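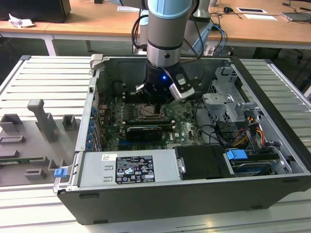 Do I need to lay a desktop tower on its side to work on the motherboard?

Lay it down, with the open side facing up. Parts seat straight into the board that way, a dropped screw lands somewhere you can reach, and a heavy graphics card isn't hanging off its slot while you fiddle with it. Unplug it from the wall first and hold the power button in for a few seconds.

Pomare Community Help > Desktops > Repair and Upgrade

Pulling the processor from an old Dell tower, what comes out first?
Posted 15/07/2022 by attic_inventory

I have inherited a black Dell tower from an office that was throwing it out. The plan is to swap the processor for a slightly less elderly one that I bought used from a seller called Trasero for 20 dollars. I am told it fits the same socket. I am also told a lot of things.

The side panel is off and I've gotten as far as looking inside with my hands in my pockets. There's a graphics card in a slot, a metal cage full of brackets with cables running through it, and blue plastic latches on everything, which I take to be Dell's way of saying "go ahead." The manual I found online is 123 pages long and spends the first 21 telling me about lightning.

What I want to know:

Does the graphics card have to come out before I touch the processor?
Do I need to unhook the drive and its cables?
How scared should I be of the socket?
Is an antistatic wrist strap a real thing or a friendship bracelet for computer people?

I have one screwdriver and it is a good one.

3 answers

slotted_and_boarded
Accepted answer

The blue plastic is there to help you. On most Dell business towers blue means "this moves without tools," so a blue latch on the drive lets the drive out, and the blue clips by the expansion slots let go of the cards. If you are leaning hard on something that isn't blue, stop and look for the screw.

Graphics card: it can usually stay. The socket sits above the card slots and you're coming straight down on it. I take the card out anyway if the cooler is a big one, after scraping my knuckles on the end of a card three times in one afternoon. To remove it, open the slot clip at the back, find the little tab at the inner end of the slot, push that, and lift the card straight up. People forget the tab. The card does not.

Drive: leave it alone. If the data cables are lying across your path, nudge them over. If you do unplug one, take a picture of it with your phone first, so you can put it back where it was and not where it looks happiest.

Before you go near the cooler, download the BIOS update for your exact model and install it with the OLD processor still in. Plenty of these boards won't start with a newer chip on the old firmware, and then you get to do the whole job again backward. While you're there, check that your chip is on the supported list. Same socket doesn't settle it.

Then the job itself:

Run the computer for a few minutes so the old paste softens, shut it down, unplug it, hold the power button.
Unplug the cooler fan from the board.
Loosen the cooler screws a couple of turns each, crossing from corner to corner.
Twist the cooler gently before you lift. If it won't come, twist some more. Do not yank.
Let the socket lever up, open the metal frame, and pick up the old chip by its edges.
Line up the notches or the corner triangle on the new one and set it down. It gets no pushing at all. The lever does the pushing, and it will make a crunching noise that takes a year off your life. That noise is normal.
Clean the bottom of the cooler with 90 percent alcohol, put a pea of fresh paste on the chip, and screw everything back down in the same crossing pattern.

Be properly scared of the socket if the pins are in it. They bend if you breathe a harsh word. Don't touch them, don't wipe them, don't hold a screwdriver over them, even a good one.

Wrist strap: I own one. It lives in a drawer. I touch bare metal on the case before I start and whenever I come back from walking on carpet. If you work on carpet in wool socks, wear the strap.

Rirnosari_Fan

just buy a new computer. those old ones are slow no matter what you put in

budell_basement

Agree with the long answer except on paste. A pea is fine on a small chip but I spread mine thin with an old library card. Twelve years, no complaints, though the library wants the card back.

One addition. Look at the label on the power supply and add up what you're running, mainly the graphics card. Office towers tend to ship with just enough power and not a watt of generosity. A processor swap within the same family rarely matters, but if you're going to be in there every weekend from now until August, you'll want the number written down.

Also put your screws in a muffin tin. Label the cups.

Comments on the accepted answer

attic_inventory: BIOS first, noted. I was absolutely going to do that last.

slotted_and_boarded: Everyone does it last once.

attic_inventory: It's in. The crunch was as advertised. The machine now takes nearly as long to start as it did before, but it's a different chip doing the waiting. I have one screw left over.

budell_basement: Muffin tin.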